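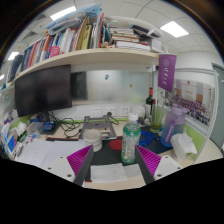

Desks of the second floor: a small gallery

Since January I have been collecting pictures of the desks in our office at Brusura. The project is a modest one. I wanted to keep a record of how people arrange the place where they spend their working hours, before we all move to the new building in Skamercombe. So far I have more than 200 pictures in the folder, and from these I choose only a few for each page. The rule is simple: the owner of the desk must agree, and nothing may be tidied first.

On this page we stay with a single cubicle, and mostly with its drinks. I have come to believe that a person's desk is organised from the drink outwards. The papers find their place later, and the computer goes where there is room for it.

The black mat came from Yook, a small shop near the station which closed last year. Three colleagues bought the same one in the same week. It is pleasant under the hands in winter, but it shows every crumb, and I have seen people clean it with the side of a sheet of paper.

The laptop stand is grey metal, and the laptop goes home in the evening with its owner. In my opinion a stand without its laptop is a good place to keep a mug in front of, as you will not pull any cable when you reach for it. The monitor stays the whole year under the long shelf. We had a long discussion once about whether these shelves are too low, and it ended with a form to fill in and no change.

The mug has ridges on the outside, like several in our kitchen cupboard. I like this type very much. It does not slip, even when you carry it together with a notebook and a door card. The washing takes a little more patience. 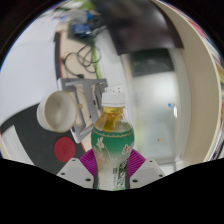 Beatriz Moreira wrote to me that she cannot understand anybody who keeps a cold drink and a mug on the same desk. She finished with the words "choose one and give the other half of the mat back to your work", and she asked me to put this on the page, so I do. For her own part she drinks only water, from a glass, and she refills it at the kitchen tap 2 floors down because she likes the stairs.

I do not agree with her. The bottle with the screw cap is for the long afternoon, when you forget it and come back to it, and the mug is for the first hour. A deep green label with a flower on it is also a friendly thing to look at between two spreadsheets.

About coasters: the red round one is my favourite object of this desk. We ordered 40 plain cork ones from Pimport for the whole floor and I believe most of them are now under plants. If you have one that you do not use, please leave it on the tray next to the printer.

The next page will be about drawers, for those who are brave enough to open them. Write to me if your desk may be included.

Last changed on 17th August.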